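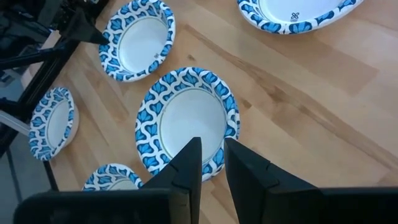 Humville Community Supper Project
Progress report to the Prajapati Fund, October 2019
Prepared by Slavica Popescu

You asked for a shorter report than last time, and having reread last time's, I see why.

Attendance. We served 1755 suppers in the period, against 2562 in the one before. The drop looks worse than it is, but it is still a drop. We lost the church hall for five weeks while its floor was redone, and the middle school gym, kind as it was of them to offer it, smells like a gym. Numbers came back once we did. The regulars have returned to their usual seats and their usual complaints about the soup.

Kitchen. The new range from Grillum is in and has passed inspection. It arrived with the wrong gas fitting, then with the right fitting and no knobs. Brijesh Negi ran the first two suppers using a pair of pliers, and he would like it recorded that the rice was fine. The knobs are on now. The old range went for scrap and brought in $50, which we put toward oven mitts.

Transportation. The van rides are the part of the grant I'm happiest with. Kusum Bansal redrew the route so that the Liramov apartments get picked up first, and the ride home no longer takes longer than the meal. We did have one evening when the van and its passengers waited outside the wrong building for a good while. Both buildings are brown. We have since written the address on the dashboard.

Cooking classes. These are behind. We promised you two series and have finished one. Savita Bisht taught it, and it filled up on the first day of sign-ups, mostly with people who already cook better than I do. The second series was supposed to be for beginners. It turns out to be hard to get beginners to admit to it on a form, so we are renaming it "Weeknight Dinners" and starting in January.

Money. Neelam Garg's spreadsheet is attached. We are under on wages, because of the closed weeks, and over on paper goods, because the dishwasher quit and we needed something to eat off. The repair estimate came to more than the dishwasher is worth. We'd like to move $90 from printing to paper goods to cover the gap, and will need your okay in writing.

Still open:
The walk-in cooler door, which closes if you lean on it.
A second driver. Kusum has asked for a vacation and deserves one.
The sign out front, still listing last year's hours.

The next report will cover the winter suppers and whatever becomes of the dishwasher.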